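Findwood Neighbors Help Board
Home > Kitchen and Appliances

How do you clean a smoky see-through lid without scratching it?
Asked 25/11/2019 by jirkell_lane

Hi all! I have a white plastic countertop machine with one of those dark tinted lids that flips up at the back, and it has gone cloudy with kitchen grease (we fry a lot, guilty). I tried a paper towel and it just smeared. There is also a line of gunk along the hinge that I can't get a finger into. Any ideas before the family gets here on Thursday?

2 answers

Wilfredo Magbanua
Oh, I feel for you, I went through this very thing with mine last winter! Please put the paper towels away, they're rougher than they look. Unplug it first and let it cool. Mix a small squirt of dish soap into a bowl of warm water, wring a soft cloth out well, lay it over the lid for 2 minutes and then wipe gently in one direction. You may need to go over it twice, and that's fine. Dry with a clean cloth, an old T-shirt is lovely for this.
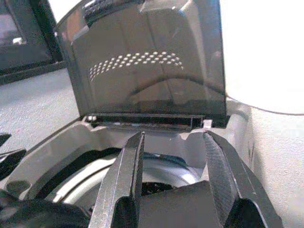
For the hinge I open the lid all the way and run a barely damp cotton swab along the channel, going easy around the little white tabs at the ends, then a dry swab after. Mine took a whole pile of swabs the first time, so don't be discouraged. If your lid has white dots on it like mine, don't scrub at them. I don't know if they're printed on and I'd hate to find out the hard way. The ribbed grip at the top likes an old toothbrush.

abella64
glass cleaner. works on everything

Comment from Wilfredo Magbanua: I'd be careful there, friend, some of those have ammonia and can haze tinted plastic for good.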